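Fekavura: Suppenrezepte aus Vereins- und Gemeindekochbüchern

Zuletzt aktualisiert: 10. Dezember 2025

Fekavura ist eine Sammlung von 3176 Suppenrezepten in deutscher Sprache, abgetippt aus alten Vereinsheften, Gemeindekochbüchern, Schulfestbroschüren und losen Zetteln, die in solchen Heften steckten. Klare Brühen, gebundene Suppen, Eintöpfe, Kaltschalen, Biersuppen, Brotsuppen, alles dabei! Wer wissen will, wie oft in einem Rezept für Grießklößchensuppe Muskat vorkommt (sehr oft) oder ob Kartoffelsuppe mit oder ohne Majoran gehört (da streiten sich die Hefte wunderbar), ist hier richtig.

Was drin ist

Jede Zeile in rezepte.csv ist ein Rezept, so wie es in der Quelle steht. Dazu gibt es zutaten.csv mit einer Zeile pro Zutat und quellen.csv mit den Angaben zu den Heften. Die drei Dateien hängen über rezept_id und quelle_id zusammen. Kodierung ist UTF-8, Trennzeichen das Semikolon, Dezimalzeichen das Komma. Ja, das Komma. Beim Einlesen bitte daran denken, sonst werden aus 0,5 Litern Brühe sehr seltsame Dinge.

rezepte.csv hat 16 Spalten. Die wichtigsten:

rezept_id: laufende Nummer, wird nach dem Löschen eines Rezepts nicht neu vergeben
titel_original: Titel in der Schreibweise der Quelle, also auch "Kohlrabi-Suppe", "Kohlrabisuppe" und einmal "Kohlrabbisuppe"
titel_norm: vereinheitlichter Titel
gruppe: eine von 8 Gruppen, siehe unten
portionen: Zahl oder leer
text: der Zubereitungstext, Zeilenumbrüche als \n
mundart: ja, nein oder teils
dauer_min: nur gefüllt, wenn die Quelle eine Zeit nennt
beilage: Freitext, zum Beispiel "Schwarzbrot" oder "Wecken vom Vortag"

Die Gruppen heißen klar, gebunden, eintopf, brot, milch, kalt, suess und sonstige. Süße Suppen waren anfangs unter milch einsortiert, aber bei Holunder- und Fliederbeersuppe ging das einfach nicht auf. Seit Version 2 stehen sie getrennt, und die Gruppe ist eine meiner liebsten im ganzen Datensatz. Allein die Klößchenfrage!

Mengenangaben

Der schönste und der mühsamste Teil. Die Quellen rechnen in Gramm, Pfund, Lot, Tassen, Obertassen, Schöpfern, Messerspitzen und Handvoll, und oft steht da bloß "genügend". In zutaten.csv gibt es deshalb menge_original mit dem Wortlaut und menge_g mit einer Umrechnung in Gramm, falls eine sinnvoll möglich war. Die Tabelle dafür liegt in einheiten.csv und darf gern ersetzt werden. Beim Esslöffel rechne ich je nach Zutat unterschiedlich: Mehl, Grieß, Öl und Zucker haben eigene Werte, alles andere bekommt den Standardwert. Ob gestrichen oder gehäuft gemeint ist, steht fast nie dabei, und ich habe nichts dazuerfunden. Wo eine Quelle "ein Löffel" schreibt, ohne weiteren Zusatz, bleibt menge_g leer und in hinweis steht loeffel_unklar.
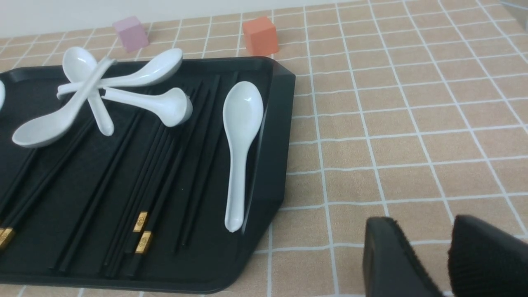 Bei Flüssigkeiten ist es einfacher. Brühe, Wasser, Milch und Wein stehen in Litern, sobald die Quelle eine brauchbare Angabe macht. "Wasser, bis alles bedeckt ist" bleibt natürlich Text. Solche Stellen habe ich mit bedeckt_regel markiert, damit man sie gesammelt anschauen kann, und das lohnt sich: Von "zwei Finger breit" bis "dass die Bohnen gut schwimmen" gibt es eine herrliche Bandbreite.

Wie die Texte in die Tabelle kamen

Gescannt, mit Texterkennung vorbereitet und dann von Hand Korrektur gelesen. Das Zerlegen der Zutatenlisten übernimmt Atura, ein kleines Skript im Ordner werkzeuge. Es erkennt Menge, Einheit und Zutat und gibt bei Zweifeln lieber eine leere Zelle aus. Aufruf:

python atura.py eingabe.txt --ausgabe zutaten_neu.csv

Frakturhefte brauchen die Option --fraktur, damit das lange s nicht als f durchrutscht. Sonst entstehen Perlen wie "Waffer" und "Effig", die ich zwar mag, aber nicht in der Zutatenspalte.

Für das Stöbern ohne Programmieren gibt es Flarby, eine einzelne HTML-Seite, die man im Browser öffnet und auf die man die drei CSV-Dateien zieht. Suchen nach Zutat, Gruppe und Jahrzehnt geht, Sortieren auch. Es wird nichts hochgeladen, alles läuft lokal. Auf älteren Rechnern dauert das erste Laden ein bisschen, danach flutscht es.

Neu in dieser Version

Seit Juli ist der Bestand aus der Suppenküche Huỳnh dabei. Die hat über Jahre Rezeptzettel von Gästen gesammelt und in einem Ordner abgeheftet, quer durch alle Gegenden: Linsensuppe mit Backpflaumen neben Phở, Graupensuppe neben saurer Fischsuppe. Die Texte sind auf Deutsch geschrieben, vietnamesische Namen stehen mit allen Tonzeichen in titel_original und ohne Zeichen in titel_norm. Bei der Zerlegung gab es Nacharbeit, etwa bei Sternanis, der mal in Stück, mal in Zacken gezählt wird. Beides ist jetzt eine gültige Einheit.

Außerdem behoben: doppelte Zeilen bei den Erbsensuppen, falsche Zuordnung einiger Brennsuppen zur Gruppe brot, fehlendes Semikolon am Ende von quellen.csv.

Bekannte Lücken

Die Sammlung ist kein Querschnitt durch irgendeine Küche. Süddeutsche Hefte sind stark vertreten, weil ich dort die meisten bekommen habe, und der Norden kommt vor allem über Fischsuppen und Rote Grütze hinein. Jahreszahlen fehlen bei nahezu 8 von 16 Heften einer typischen Schachtel; in der Spalte jahr_geschaetzt steht dann ein Jahrzehnt nach Druckbild und Werbeanzeigen. Bitte nicht als harte Angabe verwenden.

Garzeiten und Haltbarkeitstipps sind unverändert aus den Quellen übernommen. Manches davon würde man heute so nicht mehr machen, besonders beim Einkochen von Fleischbrühe und beim Umgang mit rohem Ei. Zum Nachkochen also bitte den eigenen Verstand dazulegen.

Namen von Einsenderinnen und Einsendern sind entfernt, auch im Fließtext. Wer trotzdem noch einen findet, schreibt bitte ein Ticket mit der rezept_id.

Mitmachen

Sehr gern! Am meisten helfen Scans von Heften, die noch nicht in quellen.csv stehen, am besten in Graustufen und mit Umschlagseite. Auch einzelne Korrekturen sind willkommen. Bei Mundart bitte nichts glätten: "Riebele" bleiben "Riebele", und eine Flädlesuppe wird in titel_original auf keinen Fall zur Pfannkuchensuppe. Änderungen an den Gruppen vorher kurz als Ticket vorschlagen.

Offen ist noch die Frage, ob Soßen mit Suppencharakter aufgenommen werden. Einige Hefte unterscheiden da kaum. Meinungen dazu gern im Ticket "Tunke oder Suppe".

Lizenz

Tabellen und Umrechnungen: CC BY 4.0. Skripte: MIT. Die Scans selbst liegen nicht im Repository.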